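Filed under: Programs and Spaces > Early Years > Guides for Staff

Setting Up and Maintaining a Pretend Kitchen in a Library Children's Area

This guide is intended for branch staff who are adding a pretend kitchen to an existing children's area or replacing one that has worn out. It was prepared by Iwona Żak for the Bellstead library branches and reflects current practice at Bellstead and Ramby. Branches with less floor space may follow the same steps on a smaller scale.

Before you begin

Confirm the location with your branch supervisor. The kitchen should stand against a wall, within sight of the service desk, and away from the main path between the entrance and the picture book bins. Avoid placing it next to the quiet reading chairs. Pretend cooking is a noisy activity, and moving a kitchen after families have grown used to it generally leads to complaints.

The standard budget is $300 per branch. This covers the play pieces, storage bins, labels, and a floor mat. Furniture is ordered separately through the facilities request form, and the cost is charged to account line 606. Requests received by the end of August are normally filled before the fall story time session begins.

Step 1. Prepare the floor and furniture

Lay the mat first and check that its edges lie flat. Place the play counter or low table on the mat, leaving room for a caregiver to sit on the floor nearby. Any unit taller than a seated adult must be fixed to the wall by facilities staff. Do not use adhesive strips for this purpose, even as a temporary measure.

Step 2. Choose the play pieces

Select pieces that are large, smooth, and easy to wipe. All pieces must be suitable for children under three, whatever age the area is meant to serve, as younger siblings will use them too. Avoid fabric foods, painted finishes that chip, and sets with many small parts.

It is better to begin with a modest selection and add to it later. Plates, bowls, mugs, one or two appliances, and a mix of fruits and vegetables are sufficient for most branches. Include foods that local families cook at home. The Ramby branch asked caregivers for suggestions on a comment sheet, and dumplings, flatbread, and rice were the most frequent requests.

Donated toys may be accepted only if the original age label is available. Branches may order from Kustico or Vakulenko under the existing supply agreement. Delivery charges count toward the branch budget.

Step 3. Label the storage

Use open bins with a word label on the front. Where possible, add the same word in the other languages most often spoken at the branch. Place labels at the eye level of a standing toddler. Bins with lids are not recommended – they slow down cleanup and pinch fingers.

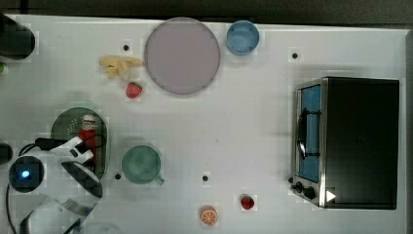 Set aside a spare set of pieces in the staff room, so that part of the collection can be washed while the rest remains in use. The spare set should be kept in a closed box marked with the branch name.

Step 4. Establish a cleaning routine

Wipe all hard surfaces at opening and again at 2 p.m. Wash the play pieces once a week in warm water with mild soap, rinse them, and let them dry fully on a rack before returning them to the bins. Any piece that has been in a child's mouth goes directly into the wash bin under the desk. Record each weekly wash on the sheet inside the supply cupboard door.

Step 5. Inspect and replace

Check every piece for cracks, loose parts, and sharp edges at the time of the weekly wash. Remove damaged items at once and do not attempt to glue them. Replacement pieces may be requested from the Bellstead office at any time of year – a short note listing the item and the branch is enough.

Related guides: Story Time Room Setup; Handling Donated Materials; Seasonal Displays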